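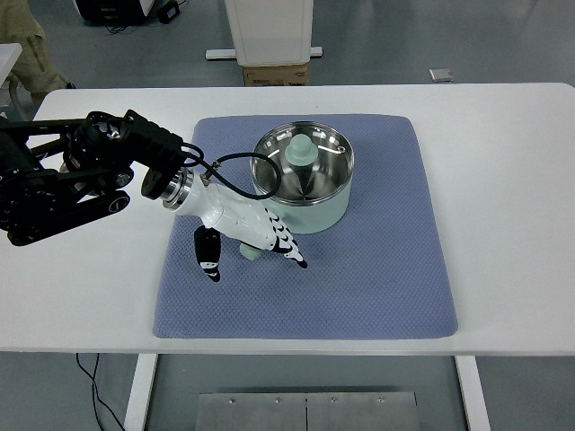 Patwary, 2024-10-07

The Matching Pot Is Not Worth the Fuss

I have been told three times since July that I need a pot in mint green. Once by a catalog, once by a window display at Novitz, and once by a friend who had just bought the whole set and wanted company. I said I'd think about it. I have thought about it, and I'm still cooking in what I had before.

My complaint is not with green. Pale mint is a perfectly nice color, and a pot with a soft green outside and a shiny steel inside looks good on a white table. It looks good on a quilted mat too. Most things do. My complaint is with the idea that the outside of a pot is where we should be spending our attention and, more to the point, our money.

Think about which side of a pot does the cooking. The food never meets the color. It meets the steel, and if the steel is decent and the bottom is thick enough to spread the heat, you will get a good pot of rice whether the outside is mint, black, or the sad brown of the one my mother kept for 30 years. Nobody in my family ever asked what color the soup was made in.

Then there are the knobs. A green knob on a green pot, with little steps turned into it like a chess piece. I understand the appeal, and I will admit a knob with some shape to it is easier to grab with a damp towel than a flat one. But a knob is held on by a screw, and screws work loose. I have owned two lids that shed their knobs into the sink. When that happens to a plain black knob, you go to the hardware store and get another plain black knob. When it happens to a knob that was colored to match one set from one year, you write to the maker and wait. Flileo Housewares here in Patwary has a drawer of spare knobs behind the counter, and I went through it one Saturday. Black, black, wood, steel, black. I didn't find any mint.

I also have doubts about the mat. I see the point of putting something padded between a pot and a tabletop, especially a white one. A hot pan can leave a mark that no amount of scrubbing will lift. But a padded cloth mat becomes one more thing in the laundry, and the fine quilting that looks so tidy in the store is very good at holding on to whatever lands in it. Wipe it and you have moved the smudge over a few inches. My own was on the table every day for a month, and after that it was on the table only when I was too lazy to put it away.

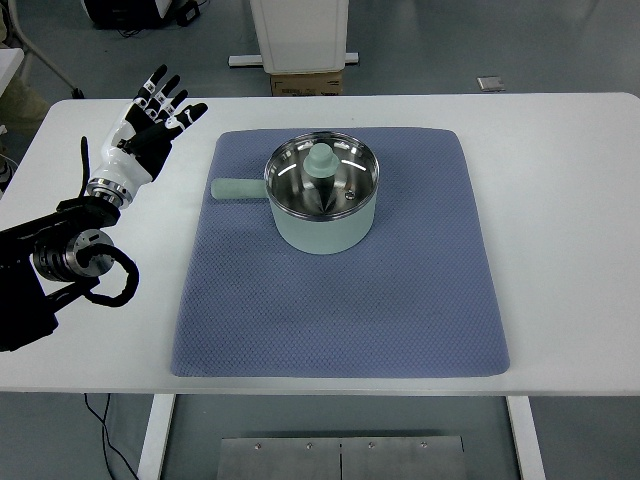 A mint-green saucepan with its lid on. The mat has picked up some smudges and scuffs.

I should be fair about the saucepan. If I had to keep one piece out of any of these sets, it would be the small one with the long handle. A small saucepan gets used. It heats the milk, it boils the egg, it warms up last night's beans. A lid you can see through is also a real help in a pan that size, where things boil over while you are looking for a spoon. So buy the saucepan, if you like it, and let the rest of the box stay at the store.

But they don't want to sell you the saucepan. The set in the Novitz window has seven pieces, and when I asked, the clerk told me they couldn't split it. I cook with two burners on a normal night. I would be paying for five pieces to sit in a cabinet and match each other.

A reader from over in Trullance wrote to me after my last column on kitchen spending to say that pretty things make her want to cook, and that I was being a grouch. Maybe so. If a green pot gets someone to the stove who would have ordered in, then the green pot has done some good, and I won't argue with her dinner. I would only ask how long it lasts. My own experience with nice new kitchen things is that they are a pleasure for six weeks. After that they are dishes.

What I'd like to see is duller than all this. I'd like a store to put out a plain pan, sold by itself, with a spare knob taped inside the lid. I would walk in and pay full price for that, in any color they had left.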